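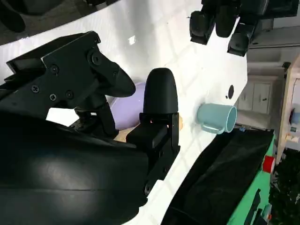

Saturday was my first full day with the Dehghan hand kit, and I've been grinning about it ever since. I've wanted a proper multi-finger hand on the bench for years (a hand, with knuckles, that I could take apart on a kitchen towel and put back together before dinner!) and every time I looked, the price sent me straight back to two-jaw grippers. So when Yevhen Stasiv wrote to say the Estetstead workshop was taking in 2 pairs for members to try out, I answered before I'd finished reading.

First, the money. A single hand kit is 970, and the pair with the wrist mounts and the control box comes to 2657. That is a lot for a hobby. It's also less than I've spent on bicycles over the years, so I'm going to stop there.

What you get is a very well packed box, a printed manual with big drawings, and bags labeled by finger. I love the bags. Fisemeck, who sell the kit over here, do the bagging themselves, and my only complaint is that the bag for the thumb had one spacer too few. They mailed me another the same week. Assembly took me just over 8 hours, spread across three evenings, and I'd say half of that was running tendons through the palm with tweezers and a desk lamp pulled down to my nose. Do the tendons in the morning. I did mine late at night and threaded one finger backward, so it waved hello when it should have been curling in.

Then the fun part. Objects! Yevhen's rule for any new hand is to start with a mug, and I've come around to it. A mug standing up is easy, you can practically fall on it. A mug lying on its side is another thing entirely, with the handle going off in its own direction and the whole body ready to roll the second you brush it. I spent most of the afternoon on that one pose. Coming down over the body with the fingers spread worked far better for me than hooking the handle, and slowing the last inch of the approach made a bigger difference than anything I changed in the settings.

Soft things were the nice surprise. The rounded fingertips sink in a little and hold, and I could squeeze a rolled-up sock and let go again without it sticking to anything. Thin flat stuff is still a pain. I couldn't get a playing card off a smooth table at all, and coins, forget it.

A few smaller notes while I remember them. The fans in the control box are loud enough that you'll want it under the table. The software finds both hands on its own, but it swapped my left and right twice, so label your cables. The screws on the wrist bracket want checking after the first hour or two, mine had backed out a hair. And the manual says to recalibrate every session, which I skipped once and regretted.

I had a Bendetti gripper before this, and I'm keeping it. It's quicker to set up and it will pick up a block all day long without a fuss. For a classroom I'd still buy that one first. But for sitting down on a free afternoon and trying to work out how on earth you grab a thing, the Dehghan is the most fun I've had at a bench in ages, and I've already asked Yevhen if I can hang on to the pair through June.

Next up is a jar with a screw lid, two hands at once. I've cleared a lot of room around the table.

Search this blog
Type and press enter

Recent posts
Threading tendons without losing your temper
Bendetti gripper, one year on
Open bench night at Estetstead
What I keep in my small screws drawer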